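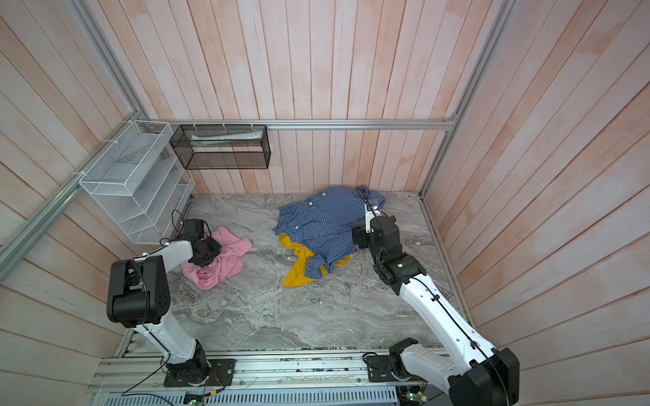
BALVILLE, April — The Wubshet shared workshop will open its back room to the public at 2 p.m. on the last Saturday-free weekday it can find on the calendar, date to be posted at the door, to show a two-armed laundry machine that does not yet do laundry. The machine is called Flekudura. It was built by members on evenings and lunch breaks over the past 14 months, and its builders would like visitors to come with modest expectations and, if possible, an old shirt.

Flekudura has a pair of robot arms bolted to an aluminum rail at the front of a small plank-walled booth. Clothes go on the floor of the booth. The arms take hold of them and try to turn a heap into something a person would put in a drawer. In the current round of work one arm has been assigned to pinning and the other to picking, with a bunched-up pink garment and a blue checkered button-up shirt among the things they have been given to deal with.

"People have been promising us a robot that folds the wash since I was a girl, and I still fold the wash," said Loretta Nguyen-Tran, who started the project and still has doubts about it. "I wanted to find out what the hard part was. I have a list now. It's long, and I'd be wary of anybody who says they've crossed all of it off."

The workshop keeps a handwritten log of every attempt. As of this month it holds 937 entries. Of those, 200 are marked as folds, and even that figure has been argued over. Members agreed early on that a fold would count if the garment could be lifted, carried to a table, and set down without coming apart. Several people thought the rule was too easy. Nguyen-Tran was one of them and has asked that the release say so.

Most of the 200 were plain dish towels. A towel is flat, has four corners, and looks much the same whichever side is up. Shirts are a different matter. A button-up dropped in a pile hides its collar, tucks one sleeve inside another, and may have a second garment lying under it that comes along when the first is pulled. The log has a whole section for this last problem, headed "brought a friend."

Zinash Endale wrote most of the control program, which members call Liltow. It takes in views from small cameras on the arms and from another fixed beside the booth, and picks a spot to grab. Endale is blunt about how often it picks badly.

"It likes wrinkles," she said. "A deep wrinkle looks like an edge to it, so it grabs the middle of the shirt and lifts up a tent. I've changed that part of the program more times than I want to say in public, and each change fixed the shirt I was looking at that night. Then somebody brings in a different shirt."

Mixed piles remain the weak spot. When clothes of different colors overlap, Liltow can usually tell that there is more than one thing there. Knowing which sleeve belongs to which is beyond it for now. Endale does not expect that to change before the open afternoon, and she has turned down a request to sort the demonstration clothes ahead of time so that the machine looks better.

The booth itself caused nearly as much arguing as the program. Lwazi Sithole built it and chose the pinkish planking for the walls and the gray marble-patterned tile for the floor. He wanted a surface with some pattern in it, on the theory that a machine trained over plain white would fall to pieces in a real room. Parveen Sandhu, who handles the wiring, thought it was asking for trouble and says she has not been proved wrong.

"Gray veins on the floor, plaid on the shirt, grain on the walls," Sandhu said. "We gave it a headache on purpose. Lwazi says it's learning. I'd like to see that written down somewhere other than Lwazi's notebook."

Sithole's answer is that people's bedrooms are busier than his booth. He also points out that the booth can be taken off the rail with a hex key and rebuilt in any color Sandhu likes, on her own time.

Sandhu's part of the build can be seen along the front, where small circuit boards with green indicator lights sit below the arms. The cables run along the outside of the arm links, which makes them easy to reach and easy to snag. A snagged cable is the most common reason for ending an evening early. She has a plan to reroute them and has had it since winter.

WHAT THE WORKSHOP IS NOT CLAIMING

Members talked over the wording of this announcement at some length, having read a good many announcements from other people. They settled on the following.

Flekudura is slow. A good towel takes longer than a person would need to fold it, put it away, and come back for the next one. A bad shirt can go on until somebody reaches for the stop button, and somebody always has a hand near it. The machine is never run with the room unattended.

It saves no labor. Berhanu Birhane, who looks after the log, worked out the hours members had spent on the machine and compared them with the hours it would take to fold everything in it by hand. He was asked to leave the result out of this release and has agreed, although he will tell anyone who asks him at the open afternoon.

It is not for sale, and the workshop has no plans to start a company. Two inquiries have come in from people who had heard there was a folding robot in Balville and wanted a price. Both were invited to come and watch it work. Neither has written back.

"I keep being told the last bit is just a matter of more practice data," Birhane said. "Maybe so. I write the entries, and from where I sit the towels got better and then the shirts stayed about as bad as they were. I'd want to see the shirts move before I believed it."

There has been progress of a kind. The grippers used to pull cloth so hard that seams gave way, and the log shows no torn garments since Sandhu lowered the closing force. Using one arm to press down on a garment while the other one works was Endale's idea, and it put an end to a long stretch in which clothes were simply dragged from one side of the floor to the other. Sithole has mounted a slanted wire rack on the left side of the booth for finished pieces. Teaching the arms to load it has not been started.

THE OPEN AFTERNOON

Doors open at 2 p.m. Admission is free. The machine will be run on whatever visitors bring, within reason: no wool, nothing with sequins or long ties, and nothing anyone would be sorry to lose. Kids are welcome but have to stay behind the tape while the arms are powered.

Each attempt will be entered in the log in front of the people watching, pass or fail, under the same rule as the others. Visitors who think the rule is too soft can take it up with Nguyen-Tran, who will be glad of the company. Endale will have Liltow up on a screen beside the booth so that people can see where it means to grab before it does, and she is taking suggestions from anyone who has written grasping code or has folded a lot of shirts.

Sithole will bring the drawings for the booth and a parts list with the prices left in. Copies are free to take. He asks that anyone who builds one let the workshop know how it went, including if it went badly.

ABOUT WUBSHET

Wubshet is a member-run shared workshop in Balville with a wood shop, a metal bench, an electronics corner, and the back room where Flekudura lives. Members pay monthly dues and share the tools. Other current builds include a bicycle trailer, a kiln controller, and a second attempt at a greenhouse vent opener, the first having opened the vents and kept them open.

Press contact: Berhanu Birhane, at the Wubshet front desk. Reporters who would like to see the machine before the open afternoon may come by any evening it is running. Please call first, as it is often not running.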